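Two pairs of fingers, one week

January 29, 2020

I've been wanting to write this one up since August, when the first pair of hand-held grippers landed on my desk and I lost an entire afternoon picking up pens with them. Now I've had a proper week with two sets of fingers, the stock ones from Brevach and the longer curved ones from Zanditz, and I have opinions!

If you haven't used this style of gripper, you hold one in each hand, squeeze to close, and the marker on the front gives the tracking software something to lock onto. No arm, no teach pendant, no waiting for the controller to boot. You just do the task with your own two arms and the Onix logger writes down what happened. I did 218 takes over the week, split across both sets, and my forearms would like a word.

The Brevach fingers are short and stiff, and I love them for anything with an edge. Box lids, cards, the corner of a manual. They bite and they stay put. Where they let me down is reach: with anything inside a tray or a drawer the body of the gripper hits the rim before the tips get to the bottom, so you end up tilting your wrist in a way no robot arm is going to thank you for.

The curved ones go in so much more nicely. They open wide, they come down around a thing instead of at it, and small printers with their front trays open turned out to be my favorite test of all, because you need one hand to steady the body while the other goes in low.

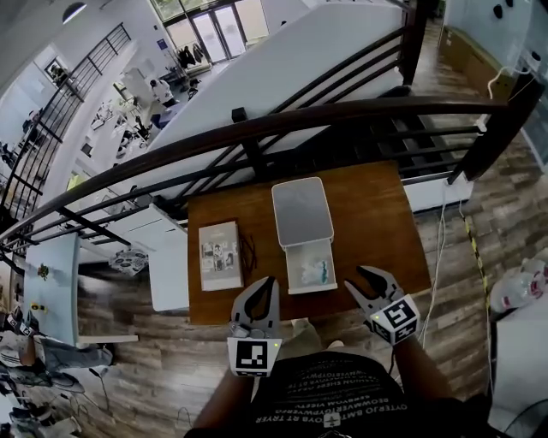
Yanling Tian thinks I'm being too kind to the curved fingers. Her point, which she made at some length over lunch, is that they flex when you squeeze hard, so the width you log isn't the width at the tips, and a policy trained on those numbers will crush paper and drop boxes. She'd take the stiff pair and a better wrist angle any day.

She's right about the flex. I checked it against a 50 mm block, and hard squeezes read narrower than the block every time. What I'm trying now is a lighter spring (Schwaiger sells a nice soft one) so that I stop squeezing like I'm opening a jar. First impressions are good, though my thumb keeps forgetting.

Tracking was a nonissue with both, as long as I kept the markers facing out. Cross your hands and you'll lose one, so don't cross your hands.

Next up is cables, with both sets. I'll post the logs once I've cleaned them up.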